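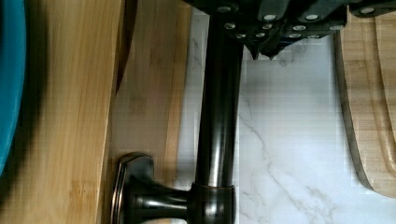
A buyer in Brovia writes that the serial number was still easy to read when the bag was opened in court, and that she would like a wider label.

Dillidero Evidence Bag, Item 308
Sold by Segura

Clear front, white back, with a tamper-evident strip across the top. The custody panel has lines for case number, officer, date and time. Use a ballpoint or permanent marker. 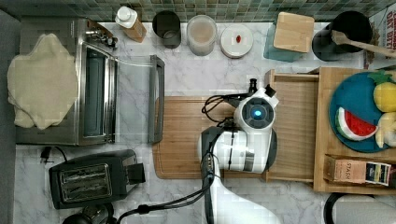
White counter with gray veining, cutting board in the middle

Length: 21 inches
Carton: 3 rolls
Carton order code: 1298

Peel the liner, fold the strip down and press from the center out. The word VOID shows if the strip is lifted.

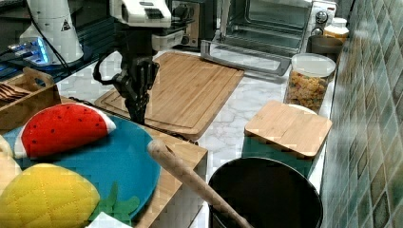 Cutting board and toaster oven

Not for wet clothing or blades. Order the Wullness paper sack or the rigid tube for those.
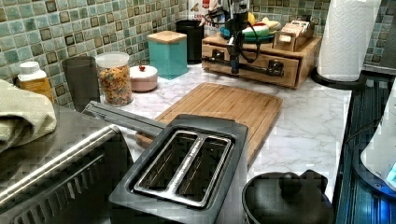
Two-slot toaster, dark gray

Opened cartons can't be returned. Orders placed before noon ship the same day.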